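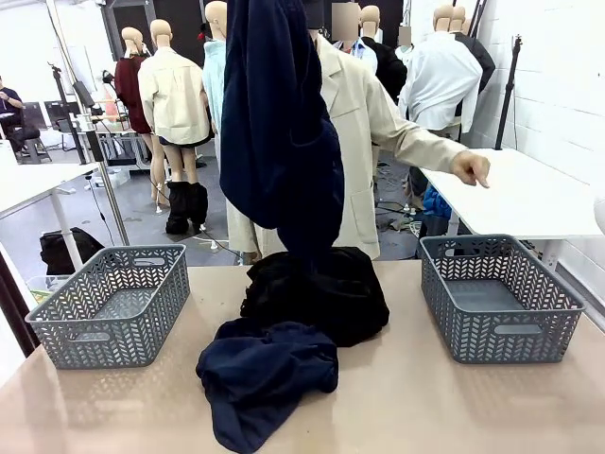
Navy and black in the middle, a grey basket either side.

# Sorting navy from black under shop lights

**flatlock** wrote:

I look after clothes for a display room full of mannequins and I keep putting navy in with black. We have 172 pieces on the dark list and last month I found 18 of them filed under the wrong colour. The list comes from Porketti, who supply the stock, and they only write "dark" on the sheet, so it's down to whoever is at the table.

My method at the moment is one heap in the middle, black to one side and navy to the other. When they lie together the navy shows up well enough. It's when a piece is on its own that I go wrong, especially trousers. Has anyone got a better way? I don't want to label every single thing.

---

**pressing_matters** wrote:

Daylight. Carry the heap to a window and do it there. I've done wardrobe for the Drustura players for years and never once sorted darks under a strip light.

---

**flatlock** wrote:

No window anywhere near the table, and I'm not carrying 172 pieces down a corridor and back.

---

**oddsocks_flasby** wrote:

Keep one thing you know is black on the table and hold each piece against it. I use an old black pillowcase. Works for charcoal too. We sort donations in Flasby on a Saturday morning and get through a lot of school trousers that way.

Also, your baskets look the same from here. I'd get one in a different colour, or tie a bit of tape round the handle. Half my mistakes were putting the right thing in the wrong basket when somebody spoke to me.

---

**pressing_matters** wrote:

A pillowcase fades like everything else. Wash it a few times and you'll be matching against dark grey. If you're going to have a reference piece it should be something that never gets washed.

---

**oddsocks_flasby** wrote:

It doesn't get washed. It lives in a drawer.

---

**bias_cut** wrote:

Are the coats part of this as well? I can see a beige one with its arm out behind the table. If the outerwear is on the same list I'd take it off and give it a list of its own. Coats don't fold into baskets that size anyway.

---

**flatlock** wrote:

Coats are on hangers and have their own sheet. Only folded stuff goes through the baskets.

Taped the left handle yesterday evening, at the front where I'd see it. Will try the pillowcase idea with a piece of black felt.

---

**twill_do** wrote:

I disagree with splitting navy and black in the first place. Sort by type. Trousers with trousers, tops with tops, and then the colour question only comes up when you dress something. At Illés we had 313 items in a stockroom the size of a bathroom and colour sorting nearly finished us off. Every time a top was needed you'd go through the whole navy shelf to find it.

---

**pressing_matters** wrote:

Depends what gets asked for. If someone says "navy top" you need both. I'd do colour first and then type inside each colour.

---

**twill_do** wrote:

Then you handle everything twice.

---

**flatlock** wrote:

We're mostly asked by colour. The displays get planned on a colour card, and the type gets decided at the last minute.
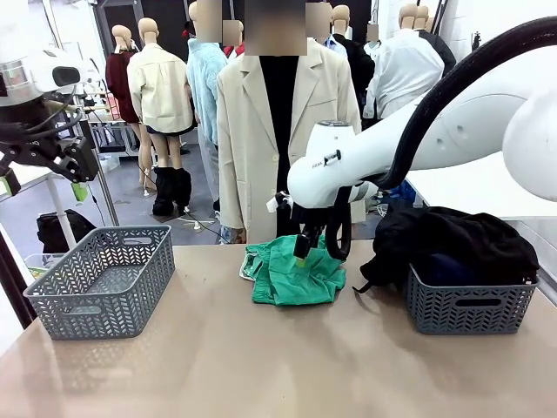
Greens and blues are the next job, and I'd like some opinions on those as well. There are only 5 pieces I'd call teal, and whoever did the list before me put some under green and some under blue. The one in the middle of the table is a good case: I say green, but I can see someone else arguing for blue. Blacks are in the right-hand basket and the left one is empty. I think anything teal should go in with green and stay there, with a note on the sheet.

---

**oddsocks_flasby** wrote:

Green. I wouldn't lose any sleep over it.

That right-hand basket is too full though. It's coming over the side on the left. I stop at the rim and start another, or the top layer ends up on the floor when you lift it.

---

**bias_cut** wrote:

Agree about the basket. There's a white label poking out on the right of the pile too. If that's a care label, check whether it gives a colour name. Some makers print it on there and it would settle the navy business for at least part of your list.

---

**flatlock** wrote:

Hadn't thought of reading the labels for colour. I've looked at a few this afternoon and about half have a code on, no name. I'll ask Porketti if they've got a key to the codes.

---

**twill_do** wrote:

If they send you one, can you post it? We've still got a box of their stuff with the same codes.

---

**pressing_matters** wrote:

I'd still find a window.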